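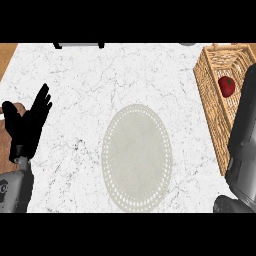

How often should a vacation rental get a full safety check?
Twice a year for the whole house, plus a short walk-through between guests for alarms, exits and anything that plugs in.

Laxdal House – Fall Safety Checklist with Comments
Checked by: Huw Mathias
Month: October
Start: 8:15, before the Saturday arrivals
House size: 2,000 square feet, two floors and a half basement

Marks used: OK = fine as found. FIX = needs work before guests. WATCH = look again at the next turnover.

I love doing this one! The spring list is all gutters and screens, but fall is when you get to light the stove, bleed the radiators and hear the old place wake up. Comments are longer than the form asks for. Sorry, Darkley office, you did leave me a big box.

ALARMS AND EXITS

1. Smoke alarms, all bedrooms and both hallways – OK
Every one loud and clear on the test button. New batteries all around, old ones taken away with me.

2. Carbon monoxide alarm, basement – OK
Moved it last spring from behind the shelving to the open wall and it is so much easier to reach. Test button works, date on the back is still good.

3. Carbon monoxide alarm, upstairs landing – FIX
Chirping when I came in. Swapped the battery and it still chirped. Unit is past the date printed on it, so this is a replacement. Fixed same day, see end of list.

4. Front and back doors open from inside without a key – OK
The back door is a joy since the planing. One finger.

5. Bedroom windows open fully – WATCH
Small bedroom over the porch is stiff for the first inch and then fine. A rub of candle wax helped.

6. Exit map on the inside of each bedroom door – OK
The one in the bunk room has been colored in by a young guest, very nicely. Still readable, so I left it up.

STAIRS AND RAILS

7. Handrails tight on both flights – FIX
Top bracket on the basement flight turns in the wall. Longer screws went in before lunch and I hung my full weight on it afterward. Solid.

8. Stair treads and edge strips – OK

9. Light switch works at top and bottom – OK
Both flights, both ends.

KITCHEN

10. Outlets near the sink trip on test and reset – OK
Left one needs a firm push to reset. It held.

11. Range burners light and shut off – OK
All of them, first click. Whoever cleaned the burner caps in September, thank you!

12. Range hood filter – FIX
Greasy enough to write my name in. Soaked in hot water and dish soap, rinsed, dried, back in place.

13. Fire extinguisher, needle in the green, pin and seal in place – OK
Tag number 413. It hangs by the hall door, away from the range, and please keep it there. A guest had tucked it into the broom closet in August.

14. Counters, edges and boards – OK
Run a hand along every counter edge for chips. Check boards for splits and for any wobble when they lie flat. Damp dish towel under a board that slides. Boards are washed by hand and stood on end to dry, never left flat in the sink overnight. 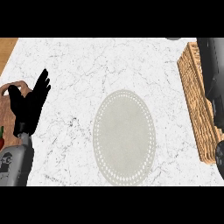 Kitchen counter: marble, with a wooden cutting board.

15. Knives in the block or drawer tray, none loose – WATCH
Found a paring knife in with the wooden spoons. There's a line on this in the guest binder now, with an arrow.

16. Refrigerator temperature – OK

HEAT AND HOT WATER

17. Wood stove door gasket – OK
Did the dollar bill test on all four sides and it gripped every time.

18. Chimney swept this year – OK
Drerkosska came out and did the sweep and the cap. They left the hearth cleaner than they found it, and the written report is in the binder behind the green tab. Lovely people to have in a house.

19. Ash bucket, metal, with lid, kept outside on stone – OK

20. Hot water at the upstairs tap – WATCH
A bit hotter than I like for a house with small kids in it. Turned the heater down one notch. Please run the tap at the next turnover and write down the reading.

21. Water meter – OK
Read 586 at 8:30 and still 586 after an hour with everything off, so no hidden drips. Best part of the morning.

OUTSIDE

22. Porch steps and deck boards – FIX
Second step had a raised nail. Pulled it and put in two deck screws. Leaves swept, and the broom now lives on the porch hook.

23. Path lights – WATCH
One by the gate comes on late. I gave the lens a wipe and will look again at dusk.

24. House number easy to read from the road – OK
The hedge got a haircut and you can see it from the mailbox!

FOLLOW-UP

Item 3: new alarm from the Gokus hardware counter, fitted and tested by 2:00.
Items 7, 12 and 22: done during the visit.
Items 5, 15, 20 and 23: carried to the turnover sheet.

Supplies to reorder: 10 batteries for the alarms, one box of deck screws, furnace filter in the usual size, candle stubs if anyone has them.

Note for whoever has the spring list: the attic hatch ladder was not checked this time, the latch pole has gone missing. If it's in your truck, please bring it back.

Signed: Huw Mathias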